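The Woman Who Draws Your Reaction Stickers
An interview with Socorro Cuervo
By Kevin Quintero
22/03/2021

If you have ever sent a friend a sleepy potato instead of saying good night, you may already know the work of Socorro Cuervo. She draws animated stickers for messaging apps under the name Plullska, and her potato pack is passed around my own family chat so much that my aunt now signs off with it every evening. I was thrilled when she agreed to talk to me!

We spoke by video call, with her at her desk in Stolldale and her dog barking at the mail carrier through most of the first half. She had a tablet in front of her and kept doodling while she talked.

"I started with plain smileys," she told me. "Yellow circle, two dots, a mouth. I thought it would be easy, and my first ones were awful. They all looked like they had a toothache."

The trouble, she explained, is size. A sticker gets drawn large and then seen tiny, often on a cracked phone on a bus. Eyebrows that look wonderful on a big screen turn into specks. So she draws everything with a thick line and checks it on an old phone before she goes any further.

"If I squint and can still tell that he's embarrassed, he's done. If I squint and he could be embarrassed or he could be hungry, I go back."

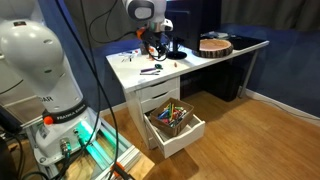
The potato came about in November, during a stretch when she was supposed to be drawing a set of cats. Cats sell well, she said, and everybody asks for them, but she was tired of whiskers. She doodled a lump with its eyes half shut and sent it to her friend Nafula Owino, who writes the little captions for many of her packs. Nafula sent back one word, which was "bedtime," and they had a whole set planned before the cats were finished.

I asked how many drawings go into a single moving sticker, and she laughed. Her potato yawn uses 10. The blink uses 3, and she says it is still the one she's proudest of.

"People think more drawings means better. I had a dancing pickle once with 70 of them, and he moved so smoothly it was creepy. I took most of them out and suddenly he was funny! The jerkiness is the joke."

She builds the stickers in a program called Droma, which she picked up from Rigoberto Alvarado, another artist on the same sticker forum. He still looks over her timing. According to Socorro, he can watch a loop twice and tell her exactly which drawing is hanging on the screen too long, and it drives her up the wall.

The loop itself was something I had never thought much about. A good one has no obvious beginning. For the yawn, she starts with the mouth already a little open, so that when it comes back around there isn't a bump. Waving hands are simple. Crying is much harder, she says, as the tears have to go somewhere, and for a long time hers just vanished at the chin. (She fixed it with a puddle. It's a great puddle.)

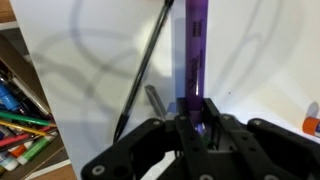
Photo: Alcides Bedoya

We got talking about what people use stickers for, and she really lit up. She thinks the most useful ones are for the in-between moments, when you have read a message and want the other person to know it, but there isn't much to say. She has a nodding radish for that. She also has a radish that nods more slowly, for bad news.

"I got a note from a man whose dad never texts. Never! But he sends the radish. Every photo of the grandkids gets the radish. I printed that note out and stuck it on the fridge."

Her full collection now stands at 110 stickers, all of them vegetables apart from the cats, which did get finished in the end. The ones that flop puzzle her as much as anybody. An onion bursting into tears seemed like a sure thing, and hardly anyone touched it. A carrot standing perfectly still, made in one afternoon as filler, is near the top of her list.

"I asked Nafula why and she said, well, sometimes you just want to stand there."

For anyone who wants to have a go, Socorro suggests beginning with your own group chat. Look at what your friends type over and over, and draw that. Hers kept writing "on my way" while still in the shower, and she got a wet, guilty turnip out of it. You don't need a fancy tablet either, as her first pack was done with a finger on a phone.

She is now working on a set for people who hate phone calls. So far there is a celery stalk staring at a ringing phone, and a second one hiding under a blanket. She held the tablet up so I could see the blanket wiggle, then took it away again to fix a corner.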